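Subject: Re: [readers] Gallico renewal and the combined issue

On Tuesday, Huguette Beaulieu wrote:

> Has anyone else had trouble with their Gallico renewal? I paid for 10
> issues in December, same as always. The label on my latest copy says I
> have eight left, and I have only received one. I called and was told
> the summer number is a "double" and counts as two. It is not any
> thicker than the others. I don't mind paying for a magazine I like, but
> I would like to know what I am paying for.
>
> Also, is the crossword gone for good?
>
> Huguette

Huguette,

The same thing happened to me, so I went back through my copies and the renewal cards to see when it started.

The card I sent in last year says "10 issues" on the front. On the back, in the small type under the address box, it says that combined issues count as two. The card from the year before does not have that line. So the change came in with the last round of renewals, and as far as I can find there was no notice of it in the magazine itself.

On the thickness, you are right. The combined issue is 96 pages with the covers. The one before it is also 96. The old summer doubles, back when Ouellet was still the publisher, ran a good deal longer and had the fiction supplement stapled in the middle. I still have several of those if anyone wants to compare.

I wrote to the subscription office and got an answer in four days. They will add one issue to your term if you ask for it and give the number above your name on the label. They did not offer a refund and I did not ask for one. Use the mail address on page 3. The phone line goes to Nindeck, the company that handles the labels and the billing, and the people there can't change a term. They can only read you what is on the screen.

If you subscribed through one of the bundle offers, the one with Gallico and Dimero together, you have to write to Dimero instead. I don't know if they are doing the same thing about the extra issue.

The crossword is not gone. It moved to the inside back cover in the spring and then was left out of the combined issue. The letters page says it returns next time. The setter is the same. The grid is smaller, and I find it easier than it used to be.

As for whether the magazine is still worth it, I am renewing for one more year. The long article on river ferries was as good as anything they have printed, and I read the book columns first every time. I could do without the gift pages. There were six of them in the last number and they read like ads. The short items up front have also gotten shorter, and a couple of them were repeats from the fall, with a new headline on top.

One more thing for people who keep their back issues. The index on their site stops two years ago. I have been keeping my own in a plain text file, by author and title, and it is up to 867 entries. It does not cover the poems or the letters. I can send it to anyone who asks off the list. Corrections are welcome, mostly for the early years, where I am missing the March and April numbers.

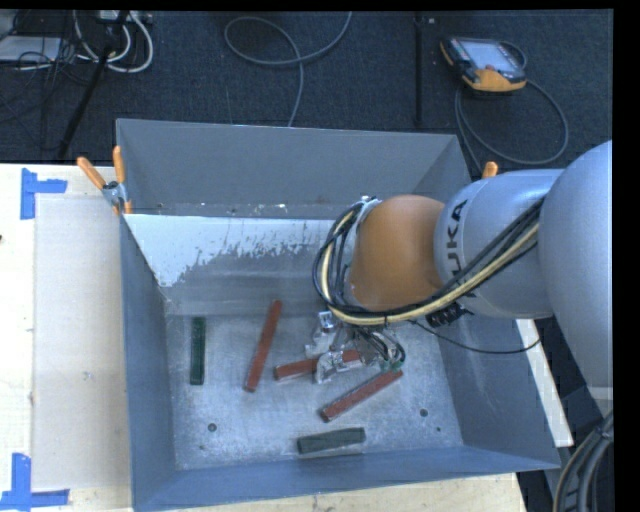
Huguette Beaulieu replied that she had found the line on the back of her own card and would write to the address on page 3 that night. She asked for a copy of the index and said she had both the March and April numbers from the first year, though the April one had lost its cover, and she could type up the contents pages if that would help. She still thought a double issue ought to be bigger than a single one.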